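3.2 Storage and furniture reuse

Sixty classrooms across two schools, Skanilard and Pidwood. Staff were asked what got replaced and why. Mostly furniture — whole units thrown out over one bad hinge. Anozie and Hsiao did the interviews in November, notes coded after.

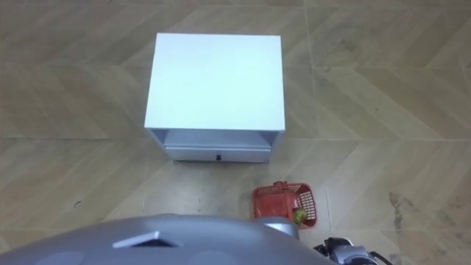 Figure 6. White cabinet with open shelf and one drawer.

Teachers at Pidwood kept older pieces longer. Partly budget, partly habit. MacKinnon's earlier survey found much the same, tho her schools were smaller and had no repair room.

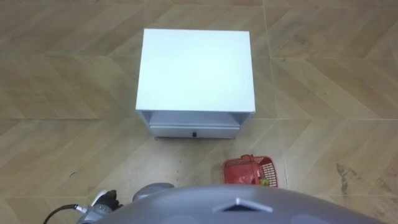

Repair requests went through the office at both sites, and the wait put people off. Several teachers said they just ordered new. Cost of disposal was not recorded anywhere we could find, so its left out of the totals.

Students were keener than staff. Two classes asked to run thier own repair log, and both kept it going to the end of term.
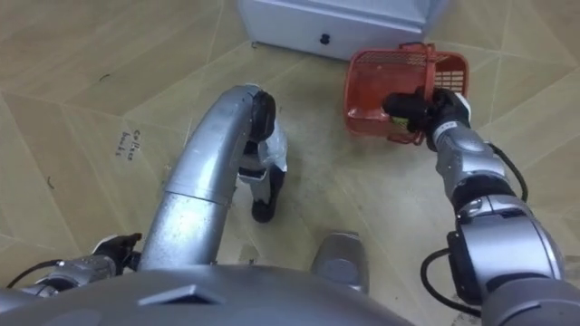 3.3 Lighting and heating

Meter readings were taken by Bataineh at both schools, same time each morning.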